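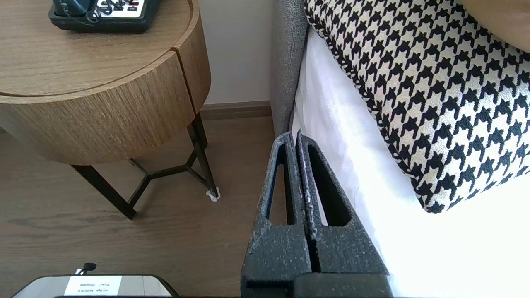

I get asked for my robot rules more than I get asked for my scone recipe these days, so I'm finally putting them all on one page. We've had an arm helping with the bedrooms since June, and I made every mistake going before I settled into a routine (ask me about the lamp. No, don't ask me about the lamp). These are house rules, the kind you stick inside a closet door. They don't replace the manual, so please read yours first, all of it, including the boring warnings at the front!

Before you switch anything on

Walk the room. I do one slow lap around the bed and look at the floor, then another and look at everything at table height. Socks, slippers, charging leads, the dog's ball. Anything with a wire gets pushed back against the wall or unplugged.

Nightstands need their own look. A heavy round one with a drawer is lovely, but if it's on skinny metal legs it can get shoved along by something strong, and you'll hear it scrape. Close the drawer all the way. Take off water glasses, reading glasses, hand cream with the lid loose. A telephone can stay if it sits well back, but tuck the curly cord in behind it. Those coiled cords are exactly the right size to catch on a gripper finger, and once one's hooked the whole phone comes too.

Know where the stop button is and say it out loud. I feel silly every time and I do it anyway. Anybody else in the house should be able to find it as well. My sister-in-law Teresa McGrath put a strip of red tape on the door frame right beside hers, at shoulder height, and I copied her the same evening.

Fingers, soft things and speed

Check the gripper fingers with your own hand, power off. Run your thumb down the inside faces and around any slots or cutouts. Printed fingers can come up rough, and a rough patch you can barely feel will pull a thread out of a good pillowcase in one pass. If you find one, a few strokes with fine sandpaper and a wipe with a damp cloth will sort it. Let them dry before they go anywhere near white sheets, and I mean properly dry, gray dust plus damp equals a smear that needs two washes.

Start slow. Mine runs at 40 percent for anything on the bed and I've never felt the need to go up. Liam Kinsella, who set ours up, wanted it faster and we had a bit of a discussion, and it stayed at 40.

Pillows: lift from the middle of a short side, never by the trim. Piped and corded edges look like a handy thing to grab, and the stitching is usually the weakest part of the whole cushion. Same goes for tassels and zipper pulls. If you've got a bold print like a houndstooth, it's worth doing a few practice lifts with that exact pillow, because my arm was happy with plain ones and got very confused by the checks until I'd shown it a few times.

Keep the gripper away from the upholstery. A fabric bed rail snags and pills easily and you can't throw it in the wash. I leave a hand's width between the fingers and the side of the bed whenever it's parked, and I told the software so too, under the no-go settings. Yours may call that something different.

Light matters more than I expected. Bright sun on a white sheet washes everything out, and if the camera can't tell where the bed ends it's only guessing. I pull the thin curtain across by 8 in the morning and leave the lamp on the far side lit. Teresa does her bedrooms after lunch, when the sun's gone round, and has no trouble.

People and pets

One person in charge, always. If Aidan's watching it, Aidan is the only one giving it instructions, and I keep my mouth shut (difficult).

Nobody on the bed while the arm is powered. No sitting on the edge to tie your shoes, no cat. Under-13s stay outside the door in our house. You might pick a different age, just pick one and don't budge when they start bargaining.

Never reach in to straighten a corner. Stop it, wait for it to be still, fix the corner, step back, start again. I broke this one exactly once and got a good fright, no harm done.

Don't leave it running while you go down and put the kettle on. If the phone rings, stop the arm and then answer.

Afterward

Park it, power down, then wind up the cables. Any little power box or adapter on the floor should be left clear of the bedding and the rug, label facing up so you can read it when you need to order a spare. Don't let the quilt trail over it.

Wipe the fingers. Check the screws at the base of them every couple of weeks and go through everything properly every 90 days, cables included. I have it penciled on the kitchen calendar next to the water filter.

Keep a notebook. Mine's a cheap spiral one and it has entries like "dropped blue cushion, curtain open" and "squeak, left finger." When Peadar Cronin came to look at ours he read three pages of it and went straight to the loose screw.

Next I'm trying fitted sheets, so if anyone has managed the far corners without the whole thing pinging off, please leave me a comment and tell me how you did it!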